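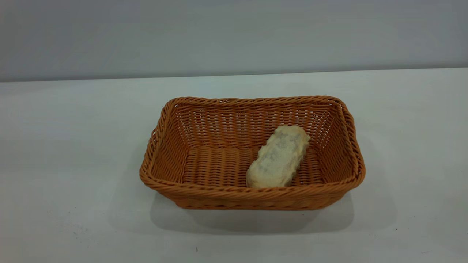

# Chapter 3: Baskets and What We Keep in Them

I own far too many baskets. There's one for the mail, one for mittens, one that lives on the kitchen counter and collects whatever colour of elastic band the broccoli came in. My favourite came home from a church sale one February (I'd gone in for a muffin tin!) and it's been holding dinner rolls ever since.

So I'm a bit biased, but I think a basket is the best place to start talking about storage at home. In Chapter 2 we measured cupboards and drawers, where everything hides behind a door. A basket sits out in the open, and you can see what's in it from across the room.

We'll begin with the parts: base, stakes, weavers and rim. Then we'll look at shape, and why flared walls make it easier to get your hand in but harder to line baskets up along a shelf. After that comes the weave itself, in cane, willow and the plastic look-alikes that go through the wash so nicely.

Before you read on, grab a basket from your own kitchen and tip it out. Crumbs and all. You'll want it beside you for Activity 3.1, along with a ruler and a tea towel.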